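Sornora door bench – notebook, July, started 8:40 am

Sim first, floor second. That was the deal when the Rainer arms were ordered for the fitting-out line, and we're sticking to it this month even though the floor keeps wandering in to ask when the robot is coming. The robot is here. It lives in a computer and practises on a bathroom.

Both arms up, open and empty wherever the fingers can be made out: 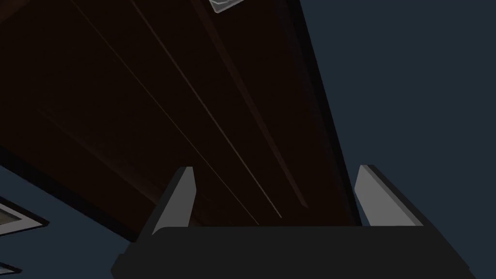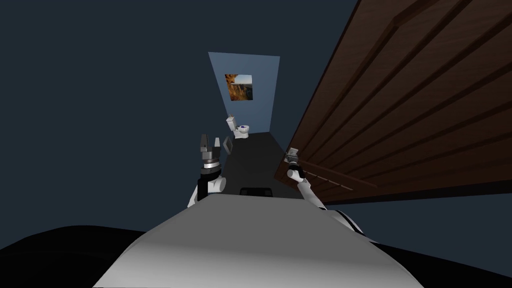
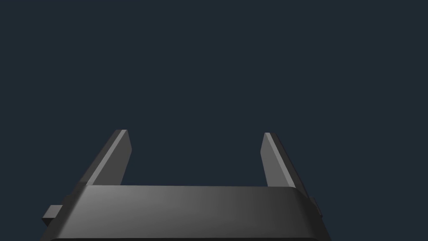 Setup

Flukix build, same room as last time: blue walls, toilet in the far corner, big dark brown panelled door. Two arms, two-finger grippers, nothing to carry. The task is door approach only. Get a gripper to the edge of the door without clouting it, stop, wait for permission. People on the floor do this with an elbow while holding a coffee.

Changed since the last entry: wrist speed down a notch, stop distance up to 13 mm, and the approach path now comes in from the side. I left the lighting alone. The wood grain barely shows at the steep angles and the wrist view can be nearly all background, which gives the vision side very little to chew on. In the second picture the right gripper is up against the left edge of the panel and the left one is open with nothing in it. The third is a wrist view with no door in it whatsoever. I want that kind of view kept in the set, as the thing will spend a fair bit of its working life looking at a blank wall and needs to be calm about it.

Runs

Queued 210 before morning tea. Left them going and came back to 200 finished and the rest stalled on a licence check – the Praditz server had decided I was two people. Logged out as one of them and carried on.

Of the 200, most stopped where they should. The bad ones fall into two heaps:

– Stopped too early, arm hanging in mid-air like it had forgotten why it came in. Harmless. Slow.
– Found an edge, wrong edge. It picks up a groove in the panelling and treats it as the end of the door. Not harmless on a real door with fresh finish on it.

The second heap is the one to fix. I'm inclined to blame the seams where they catch a bit of light, but I've blamed the seams before and it was a sign error. Check signs first.

Talk with the hanging crew, 10:30

Went down with the laptop and played a few runs. Notes more or less as said.

The crew doesn't mind losing the lifting. Solid doors are heavy, shoulders are finite, and there was a general feeling that the robot is welcome to both. What they do mind is the plan as written, where the arms present the door and a person stands by to "confirm alignment". One of them asked if that meant pressing a button. I said it was more involved than that. Then I looked at the spec and it's a button.

So that needs redoing. Their counter-offer: the person sets the hinge side and does the final hang by hand, the arms hold and nudge on request. Slower on paper. I think it's faster in the building, as the final few millimetres are all feel and old houses don't have a square opening among them.

Also raised: who wears it when the robot marks a door? At present the tag on the door carries the initials of whoever hung it. The arms have no initials. Asked upstairs and got "good question", so we'll have the answer by the time the building falls down.

Apprentices were worried they'd never learn to hang one by eye. Fair point and I had no answer. Suggested keeping one bay fully manual and rotating people through it. The older hands liked this, mostly on the grounds that they'd get first go at the bay.

Afternoon

Reran the wrong-edge heap with the groove depth flattened. Fewer wrong edges, but it now hesitates at the real one. Put the depth back. Tried weighting the dark border along the door edge instead and that behaved better at every angle I tried. Saved as config 1337, which is simply the next number, before anyone gets clever in the margin.

Sign error: yes, one. Unrelated to this. Fixed it.

To do

– Rewrite the button section of the spec with the crew in the room
– Rerun the full 210 on config 1337 overnight
– More blank-wall wrist views
– Ask about the manual bay in writing, so there's something to point at
– Sort out which of me holds the Praditz licence
– Whoever has the good tape measure, the bench would like it back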